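Library > Planning for Small Towns > Part Two > Chapter 4

Chapter 4
Where Do the Cars Go?

I learned most of what I know about parking rules from one bad lot in Erkbridge. It sat behind the old Cukley store, it had 514 spaces, and I walked across it every morning one January with my collar up and my eyes watering. The town had asked me to help rewrite its zoning code, and I'd figured parking would take an afternoon (it took the whole winter!).

The rule on the books was simple enough. Any shop had to provide four spaces for every 1,000 square feet of floor. Where did the four come from? I asked at the planning desk, and they thought it had been copied from Jonatmont.
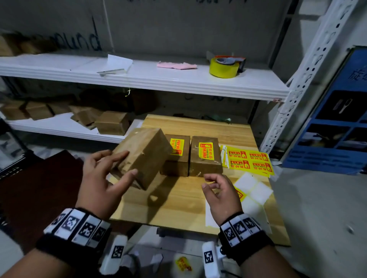
So I called Jonatmont, and they thought they'd copied it from us. I still love that story, and I've seen milder versions of it in plenty of other places since. A number like that is called a parking minimum, and you'll be seeing a lot of it in this chapter. It tells a builder the fewest spaces they can get away with. It doesn't say who pays for them, or what else might have gone on that land, and those are the two questions I'd like you to keep in your head as you read.

Let's take a small case. Say a family wants to turn a narrow brick storefront on Main Street into a bakery. The building covers the whole lot, as old ones often do. Under the Erkbridge rule they'd owe the town a handful of spaces, and there's no dirt left to put them on. They can ask for a variance, they can lease spaces down the block, or they can give up and rent out on the highway.
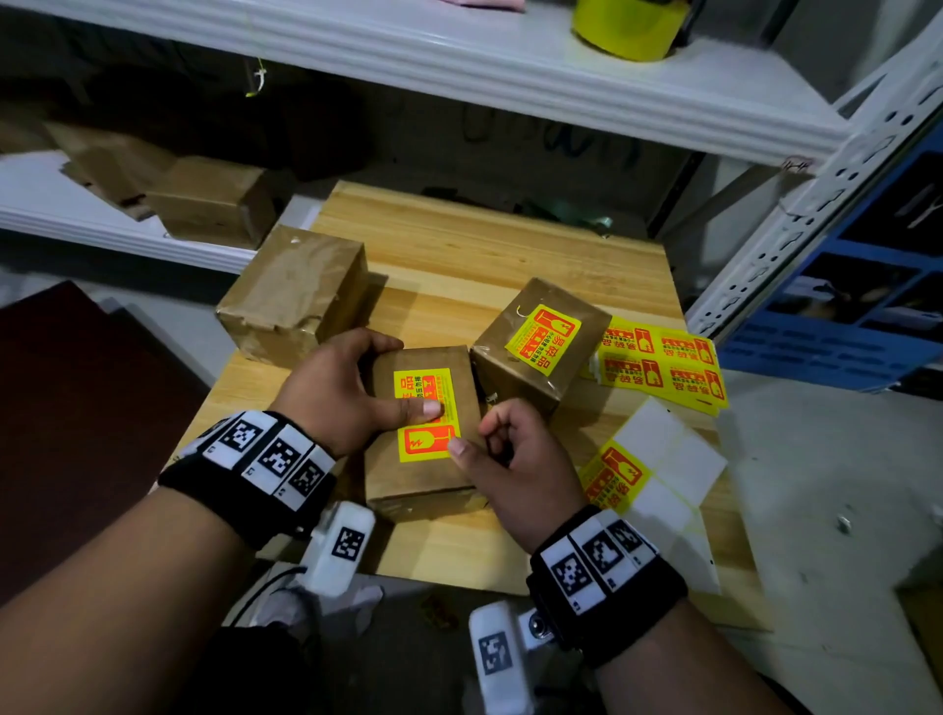

Cathal Ó Ceallaigh told me I was being too easy on the bakery. Somebody's customers still have to park, he said, and if the shop doesn't build the spaces then the side streets end up carrying them, and the people on those streets vote. He has a point, and we'll come back to it in section 4.3 when we get to permits and meters.

My own view has moved around over the years. I used to want every minimum gone by morning. Now I'd start downtown, put a fair price on the curb, and watch what happens for a year or two before touching the rest of the map.

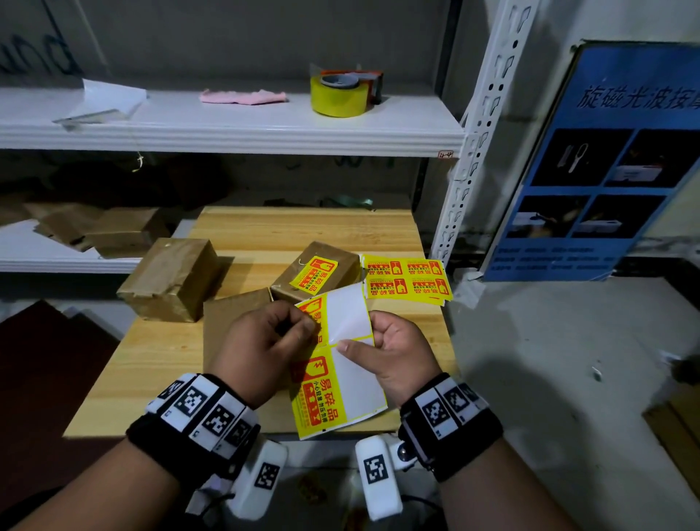

Fig. 4.1 Peeling the backing from a sheet of yellow fragile stickers.

Before you go on, find the parking table in your own town's code and bring a copy to class. It's usually near the back, after signs.

Filed under: Zoning, Parking, Main Street

3 comments

Brendan Ní Bhriain
Our code wants a space for every 30 square feet of a funeral chapel. I'd love to know who picked that.

Peeters_reader
Is section 4.3 up yet? The link in the contents takes me back to chapter 3.

mapdrawer
Used this with my evening group and we argued about the bakery until they locked the building. More small cases like that, please!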